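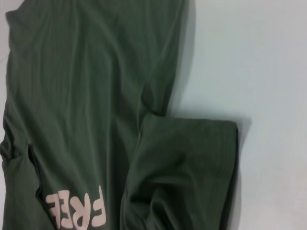
洗完的针织裤总是长短不一,裤腿还拧,怎么办?

发表于 家务与衣物护理 版块 | 1月 | 浏览 2000

先说情况。坑条的针织家居裤,买了好几条,刚买来都挺好,洗个五六次就开始出毛病。一条是裤腿往里拧,侧缝跑到小腿前面去了。另一条是变长,站着踩裤脚,坐下来膝盖那里鼓一个包,站起来包还在。还有一条反过来,缩了,短了一截,腰那里倒是松的。

洗法都一样啊,滚筒,40度,标准程序,脱水1200转,然后挂阳台。有时候赶时间就烘干机烘一下。洗衣液就超市普通的那种。标签我早剪了(扎腰),所以成份也不清楚,只记得有一条写的是棉加氨纶,别的真不记得了。

想问:
1 拧了的还能不能救回来
2 到底该平铺还是挂着晾,家里地方小,平铺很麻烦
3 变长的那条用热水洗能不能缩回去,有人跟我说可以,不敢试
4 以后买的时候看什么,有没有什么办法在店里就看出来会不会拧

不想扔,穿着是真舒服。先谢谢各位。

补充一下:水质偏硬,水壶一个月就一层垢,不知道有没有关系。还有我住Gullthorpe,楼里公用洗衣房的机器只有三个程序,家里那台是旧的,按键有两个已经按不动了,所以别推荐太复杂的设定……

被采纳
Everaldo Bittencourt
在针织厂做过几年后整理,现在不干了,凭记忆说,急着出门,写得乱见谅。

拧的问题,大部分不怪你。单面针织布本身就有扭的倾向,纱线捻度没平衡好,或者裁的时候布没放够时间就上刀了,洗几次应力一放,侧缝就跑。坑条(罗纹)照理比平纹好一点,两面结构互相拉着,可是现在很多所谓坑条是抽针做出来的,布还是偏单面,照样拧。

能不能救:能救一部分。做法
裤子浸湿,30度左右的水就行,不要拧,用毛巾卷起来压掉水。铺在平的地方,把侧缝摆回侧面,前后裤片对齐,裤裆那里对好,用手掌从腰往裤脚一段一段地抹平。不要拽。阴干。干了再用蒸汽熨斗悬空喷一遍,熨斗别压上去,坑条一压就扁了,扁了很难再起来。
下次洗完还会拧回去一点,每次晾的时候重新摆一下就好。我自己的裤子就这么对付,穿了好几年。如果侧缝已经跑到正前面了,那是裁剪的问题,别费劲了,在家穿穿算了。

变长的:挂出来的。湿的针织布很重,你夹着腰挂,全部重量往下坠,坑条又特别容易纵向拉开,横向就变窄。改法很简单,对折搭在杆子上,裤裆朝一边裤脚朝另一边,两边重量差不多。地方小就这样搭,比夹着腰挂强太多。中间会有一道印,穿一会儿就没了,介意的话杆子上先搭条毛巾。

膝盖那个包是氨纶疲劳,氨纶怕热怕氯,烘干机高温烘多了就没弹性,这个回不来。以后要烘就低温,烘到八成干拿出来摊着。

热水缩:别。棉的部分会缩,氨纶部分会坏,结果就是又短又没弹。你那条缩短但是腰松的,我猜就是烘出来的。可以试低温浸湿以后再低温烘十来分钟,不行就拉倒。

脱水1200对这种东西太高了,600到800。按键坏了调不了的话就装洗衣袋,袋子别塞满,深色的翻过来洗。

Everaldo 补一条:硬水有关系但不大,主要是手感发硬、颜色发灰。漂洗那一格倒一点白醋,小半瓶盖,不会有味道。不要跟含氯漂白的东西一起用!!

Iulian Tudose
上面说得挺全了。我补充买的时候怎么看,纯个人经验,不是行内人。

在店里把裤子对折,两条裤腿叠在一起,腰对齐,看裤脚。侧缝应该是直着下来的。如果没下过水就已经往前偏了,那洗完肯定更偏,放回去。这一招我是在Basthorpe那边一家卖尾货的小店学的,老板娘自己就这么挑货。

再一个,横着拉一下再松手,看多久回来。慢吞吞回来的别买。竖着也拉一下,竖着特别能拉的,以后就会踩裤脚。

还有看背面,翻过来看线头和接缝,缝得太紧的地方会起波浪,洗了更明显。

价钱说明不了什么,我有一条33块的穿到现在没拧过,Kollon的一条贵好几倍,第一个月就歪了。也可能是我那条运气不好,不好说。

标签别剪啊,要剪也先拍个照存手机里。我现在都是这么干的,手机里建了个相册,洗的时候翻一下。

洗衣房那种只有三个程序的,一般最短的那个就是快洗,水温低时间短,选它就行。脱水改不了的话,提前几分钟按停,手动排水,有的机子可以有的不行,你自己试试。

Sales
我都是直接挂的没出过问题,可能是你裤子质量不行。另外柔顺剂多放点就不会皱

(以上回复 5 人觉得有用,43 人觉得没用)

评论
Everaldo Bittencourt:柔顺剂别多放,含氨纶的少用,会在纤维上糊一层,弹性恢复变差,吸汗也差。偶尔一次没事。

提问者:谢谢大家!昨晚按第一个方法弄了拧的那条,浸湿卷毛巾然后铺在桌子上,侧缝正了七八成,已经很满意了。变长的那条改成搭杆子晾,要过几次才知道效果。热水就不试了。

提问者:再问一个,蒸汽熨斗没有,只有普通的,隔湿布烫可以吗

Everaldo Bittencourt:可以,湿布垫着,中温,轻轻碰一下就提起来,不要来回推。推的话坑条会跑歪,又白弄了。烫完别马上叠,摊到凉透在收。

Iulian Tudose:收的时候卷起来放抽屉,别用裤夹吊着,吊一个季节照样长。我冬天那条就是这么变九分裤变成拖地裤的。

提问者:好的,衣柜里还真吊着两条,这就去拿下来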